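Notes from the Allotment End
2020-12-19

The Plinach Road newsletter has asked me for "something seasonal", which last year meant a recipe and this year, apparently, means anything that isn't the news. So I am going to write about marmalade, and I am going to do it in December, a full month before the right oranges are in the shops. If you want topical, there is a piece about bin collections on the back page.

I came to marmalade late and with a bad attitude. My mother made it every winter in a kitchen with the windows shut, and for a week our school jumpers smelt like the inside of a boiled sweet. I swore I would never do it myself. Then in May, stuck at home like everyone else and having already sorted the spice drawer twice, I found a tin of prepared Seville oranges at the back of the cupboard. It had travelled with me through two house moves. I read the label, bought more sugar than seemed decent and stood over a pan for most of an afternoon.

The result was 7 jars of something you could have resoled a boot with. I gave four away. People were very kind about it, in the way people are kind about a baby's haircut.

My mistake was the setting point, and I have since learned that everyone's mistake is the setting point. You put a saucer in the freezer, drip a bit of hot marmalade on to it, wait, and push it with your finger. If it wrinkles, it is ready. If it doesn't, you boil it some more. What the books skate over is that a wrinkle is a matter of opinion. I was holding out for something like a bulldog's forehead. A faint pucker would have done, and would have saved me a bread knife.
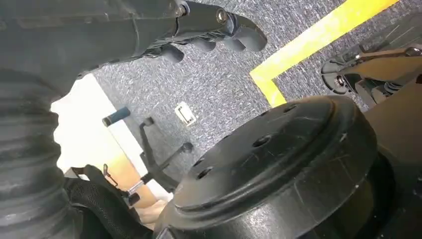

The second batch was better, though it was made from supermarket oranges, the sweet sort, with lemons thrown in to give them some backbone. It came out the colour of weak tea and tasted mostly of sugar. My sister ate it on crumpets and called it "nice jam". We have not discussed it since.

For the third I followed the recipe in an old Hurno cookbook I picked up from a box outside a house on Vallow Lane, with a note saying please take. It is a spiral-bound affair put together by the village to pay for a roof, and it has nine recipes for chutney and one for marmalade. It wants the fruit boiled whole for two hours before you so much as look at a knife. I was doubtful. I like cutting peel, or at any rate I like complaining about cutting peel, and it seemed wrong to leave it until everything had gone soft. But the peel cuts like butter by then, the pips scoop out with a spoon, and I was done in 20 minutes with no blisters. I have been insufferable on the subject ever since.

The same book is firm about thickness. There is a line that reads "thin peel for visitors, thick for family", and I have thought about it more than I have thought about most novels. I once got 70 pages into Cervantes and could tell you very little beyond the windmills, but I will remember that line when I am 90.

I should say something about jars. If you have been saving them, check the lids. A jar that once held pickled onions will go on holding pickled onions for ever, whatever you do to it, and you won't find out until breakfast. Wash the jars, warm them in a low oven, fill them while everything is hot, and don't try to move the full ones until they have cooled. I carry a small shiny scar on my thumb which covers that last point.

Sevilles usually turn up in the second week of January and are gone before you have got round to them. The greengrocer by the station will put a bag aside if you ask, and they freeze perfectly well whole if you can't face it straight away. They will look dreadful when they come out. Carry on anyway.

If anyone has a preserving pan they aren't using, I would be glad of the loan of it until February. In return you can have a jar, thick or thin, depending on how well we know each other.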